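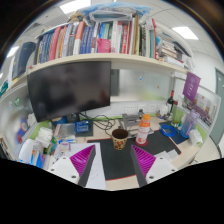

4.3 Clearing an office desk

Among the chores in our study, clearing a desk looked the most simple to us when we made the plan. The floor does not matter, the objects are light, and a person does the work without thinking. For this reason we expected that the desk would give the best results, and we put it first in the order of tests. The results did not agree with this expectation, and we discuss it here at more length than the kitchen and the workshop tasks.

The task is given in one sentence: put the drinks and cups where they belong and leave the rest alone. The second half of this sentence is the difficult one. A desk which is in use has many things that must not be moved, for example a laptop, loose cables and sheets of paper. In the Ornau tests the table had only the objects of the task on it, and the rate of success reported there should be read with this in mind. We decided to keep our desks as people use them. Cables were not tied, and books and folders stayed on the shelves.

All demonstrations were made by hand with the two-finger tool described in Section 3. The set for the desk contains 327 demonstrations, recorded by the first author and by Érica Medeiros. Each demonstration is one short action with one object, such as taking a bottle to its coaster or setting a cup upright. We did not ask the demonstrators to move slowly. We asked only that they should not push other objects with the outside of the fingers, and when this happened the recording was kept and marked.

4.3.1 Bottles

A drink bottle is a common object, but it puts together several problems. The body is transparent, so the camera sees the desk and the background through it. The label is often the only part with clear edges. The weight changes with the quantity of drink, and a soft bottle gives way when it is held with too much force. The bottle in Figure 4 is of this kind. It has an orange cap and an orange band at the shoulder, and under the band the wall is mostly clear with a pale liquid inside. The soft ribbed pad of the gripper goes around the lower part and fills the space between the plates.

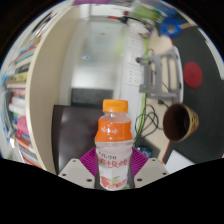
Figure 4. Clear drink bottle held upright in the hand-held gripper during the desk task. A cup lies on its side farther back, to the right.

We found that the learned policy used the cap and the coloured band very much. When a bottle had both, the approach was direct and the fingers closed at a good height. When we removed the label from a bottle of the same shape, the fingers often closed too early, in front of the bottle. A person who clears a desk does not have this difficulty, or at least we did not see it in any demonstration.

Setting the bottle down was harder than picking it up. A coaster is a small target and it is thin, so from a low camera it is seen as a narrow line. The bottle itself hides it in the last part of the movement. Demonstrators solved this by looking from above with their own eyes, and this view is not in the recording. We think this is a limit of our method in general – the person knows more than the tool has recorded.

4.3.2 Cups

Cups were tried in two positions, upright and on the side. With an upright cup the two fingers can come from nearly any direction, and the policy did this well also on a dark mat. A cup on its side is a different object for the machine. The opening may face the gripper or face away, and a dark interior can be confused with a dark mat behind it. The correct action is also two actions, because the cup must first be turned and only then moved. In many trials the arm lifted the cup and put it down again in the same position, on its side, and then reported that the task was complete. From the point of view of the program nothing was wrong. The owner of the desk would not agree.

Printed flowers or other patterns on the outside of a cup did not make a difference that we could notice. We mention it because Marinho suggests the contrary for plates, and the question should be studied with more objects than we had.

4.3.3 Things that must stay

Cables were the largest cause of trouble which was not part of the task. A loose cable on the desk may pass under a cup or near the foot of a stand, and the finger can catch it while it moves towards something else. The policy has no idea that a cable continues. It sees a dark line and goes over it. In our demonstrations people went around the cables, usually without being asked, but they went around on different sides and at different heights, and the policy seems to have learned a middle way which goes through.

Laptop stands and monitor feet gave fewer problems. They are rigid and they do not change place between one day and the next. Paper was between the two: it was seldom touched, but when it was touched it moved together with the object.

4.3.4 Results

We ran 83 autonomous trials on desks. In 47 of them the objects were put in the right place and nothing else was disturbed. A further 10 were stopped by the operator before the end, in most cases when a cable was caught. The other trials finished by themselves but with a bottle beside the coaster, a cup still on its side, or a sheet of paper moved. We count all of these as failures. One may say this is too strict, as a bottle beside the coaster is not a serious matter, but a person who must correct the bottle has to stand up and do it, and then the help of the machine is small.

Time was not measured against a person in a formal way. Tarcísio Teixeira cleared the same desks at Goltham before the trials, as a check that the task was possible with the tool, and he was always faster than the arm.

Our answer to the question of the paper is therefore a partial one for the desk. The single actions can be learned from a moderate number of demonstrations, and for upright cups and labelled bottles we would trust the machine today. The whole chore, on a desk in normal use, it cannot yet do without somebody near. The pads made by Andent will be replaced with a thinner type before the next tests in September, which should make it easier to work near cables. For the tipped cup we plan to record the turning and the moving as separate demonstrations, and to compare the two ways on the same desks.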